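Blog > Opinion > Sleep and the home

Filed under: Bedrooms, Moaning

I have a theory that the spare room is where we put all our good intentions, and then ask our guests to sleep on them. I've stayed in a lot of spare rooms over the years (I'm the one in the family without a garden or a dog, so I do the travelling) and I've come round to the view that most of us furnish them for a visitor who doesn't exist.

Take the bed. When we moved to Walbridge we spent 500 pounds on a mattress for people who come twice a year, and went on sleeping on our own old one, which had a dip in it you could lose a cat in. I was so proud of that mattress! My sister slept on it in July, said it was lovely, and asked where she could put her glass of water. There wasn't anywhere. She'd had it on the floor all night and kicked it over at 2 in the morning going to find the loo.

So I started paying attention to the stuff next to the bed, and I think it matters more than the bed does. A lamp you can reach without sitting up. A flat bit of something for your book and your glasses. A socket that isn't behind the wardrobe. People will forgive a lumpy pillow – I've forgiven dozens – but lying in the dark in a strange house, patting the wall for a switch, makes you feel about six years old.

You don't have to spend much, either. I got cross with a shop in Fukine that wanted 517 pounds for a bedside cabinet with a drawer that didn't even open properly. A little wooden one with a shelf underneath will do the job, with a lamp on top.
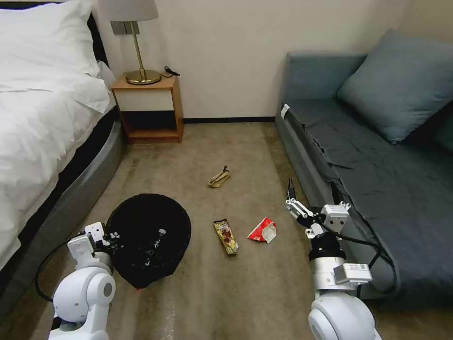
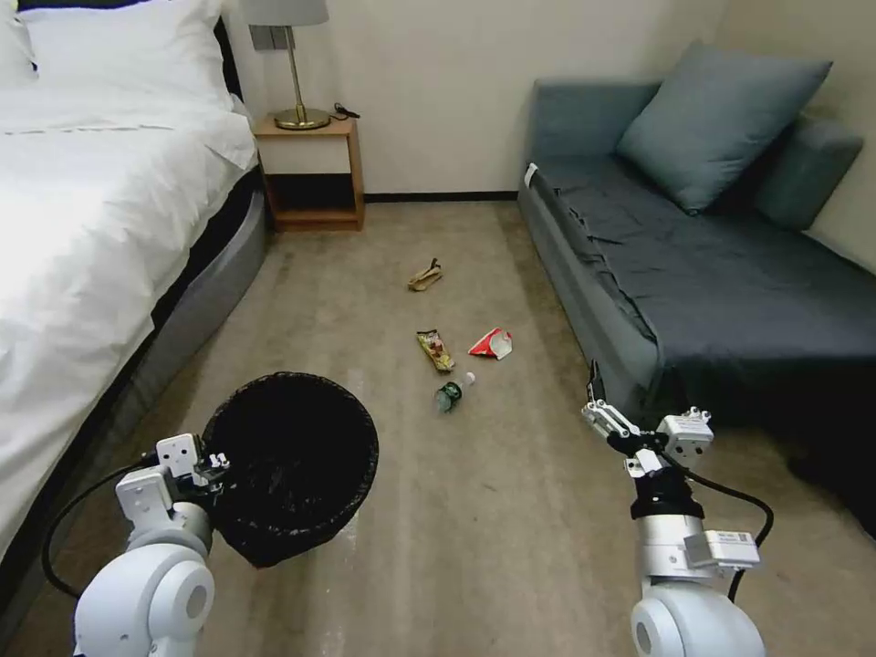
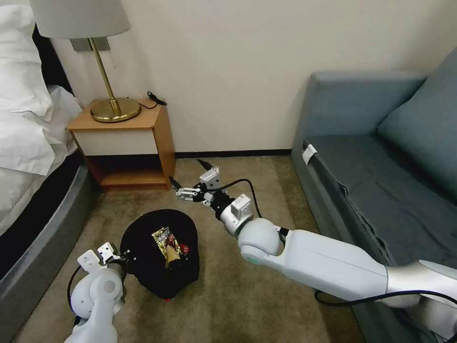 My other grumble is cushions. A friend's spare bed had so many on it that I had to build a sort of wall with them across the carpet before I could get in, and then I tripped over the wall. What are they for? You take them off at night and put them back in the morning, and in between they're just in the way. I'd swap the lot for one extra blanket, left where I can see it so I don't have to go knocking on doors at midnight.

And please, give people a hook. I've hung my coat on door handles, on curtain rails and once on an exercise bike. My brother-in-law has just spent 2,000 pounds doing up his back bedroom, with new carpet and the walls painted a very nice green, and there still isn't a hook in it. I'm taking him one at Christmas, with the screws.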